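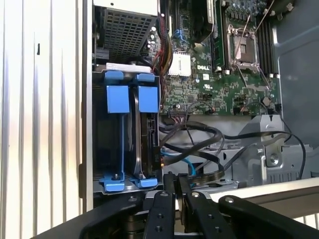 Drive bay of a Dell desktop workstation with the side open.

Call for Participants: The Etum Program in Film and Shared Reflection

28 Dec 2023
By Nadja Steiner, Office of Programs

The Tudham Center for Contemplative Studies invites applications from adults who wish to take part in the next cycle of the Etum Program in Film and Shared Reflection. The program brings together people of differing faiths, and people of none, to watch feature films and to consider in conversation what the films ask of them. The coming cycle will admit 85 participants.

Background

Etum began as an evening discussion group for members of the Center who had found that a film could open subjects they had trouble raising in a lecture or a service. Grief was one of these subjects. Others were duty toward strangers, the care of land and water, and what is owed to the generations that follow. The group kept written reflections from its first meeting onward, and the Center now holds 2,810 of them in the reading room at Karppinen House. Participants may consult the collection by appointment during the cycle. Reflections are held without names.

The program is directed by Soon-im Moon. Discussion groups are led by Hwa-young Yang and Rhun Bowen, both of whom have served as facilitators in earlier cycles. Seo-ah Ban is responsible for film selection and for the reading packet sent out before each session.

Theme of the cycle

The theme is "Belonging to One Another." Films have been chosen from several countries and periods, and include two documentaries and one animated feature. Titles are announced to participants only, two weeks before each screening. The Center asks that participants come to each film without having read reviews of it, where possible. Those who have already seen a film are welcome to say so in the group and to speak about how the second viewing differed from the first.

What participation involves

Participants attend five sessions at Karppinen House. Each session consists of a screening, a silent interval of twenty minutes, a shared meal, and a facilitated discussion. Sessions begin at 3 p.m. and end by 9 p.m. The cycle closes with a residential gathering in August, for which shared lodging and meals are provided at no charge.

Between sessions, participants are asked to:
- keep a brief written journal, which remains private
- submit one reflection of no more than two pages after each film
- meet once with an assigned conversation partner, in person or by telephone

Participants who miss more than one session will ordinarily be asked to withdraw and reapply in a later cycle. Exceptions for illness or family need may be granted by the Director and should be requested in writing.

The program is educational in purpose. It does not provide counseling, spiritual direction, or medical care. Some of the films deal with death, war, and the loss of home. Applicants who are presently under care for bereavement or trauma are encouraged to discuss their application with the person treating them before they submit it. 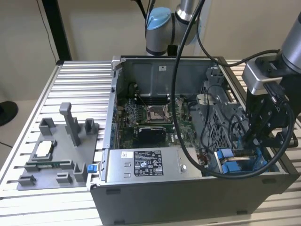
Desktop computer tower on its side, side panel removed.

Who may apply

Applicants must be 18 years of age or older on the date of the first session and able to take part in a discussion held in English. No background in film study, philosophy, or theology is expected. The Center welcomes members of religious congregations and religious orders, teachers, health workers, tradespeople, students, retired persons, and those caring for family at home. Persons who have completed a previous cycle may apply again, though first-time applicants will be given preference for most places.

Couples and close friends may both apply. They should send separate applications and will be placed in different discussion groups.

Support for participants

There is no fee. Each participant who completes the cycle will receive a stipend of $1,000, paid in two parts: half after the third session and the remainder at the close of the August gathering. Stipends are made possible by a gift from the Medent Fund for Public Reflection. The Fund has no part in the choice of films or participants and does not receive copies of reflections.

Travel by public transportation to and from Karppinen House is reimbursed on presentation of receipts. Child care can be arranged during sessions if it is requested at the time of application. The screening room and dining room are on the ground floor and are reached without steps. All films are shown with captions, and printed materials can be supplied in large type. Meals are vegetarian; other dietary needs should be noted on the form.

Use of written reflections

Reflections are added to the reading room collection after names and identifying details have been removed. A participant may ask that a reflection be withheld from the collection — or withdrawn from it later — by writing to the Office of Programs. Such a request has no effect on the stipend. Discussions are not recorded, and participants agree at the outset not to repeat outside the group what others have said within it.

How to apply

Application forms are available from the front desk at Karppinen House and by mail from the Office of Programs. A complete application consists of the form, a letter of no more than two pages, and the name of one person, not a relative, who has agreed to be contacted as a reference.

The letter should describe a film that has stayed with the applicant and say what it changed, if anything, in the applicant's dealings with other people. The film may be of any kind, including a popular or commercial release. Letters are read for candor and attention. Handwritten letters are accepted if legible. An applicant who would find a written letter difficult may ask to give it as a spoken statement to a member of staff.

Applications are read by the Director and both facilitators. A number of applicants will be invited to a short conversation, by telephone or at the Center, before places are offered. All applicants will be notified of the outcome by mail. Those not offered a place may ask to be put on the waiting list, from which vacancies are filled up to the second session.

Questions about the program should be addressed to Nadja Steiner, Office of Programs, Tudham Center for Contemplative Studies. Questions about access and child care may be directed to the front desk at Karppinen House during opening hours.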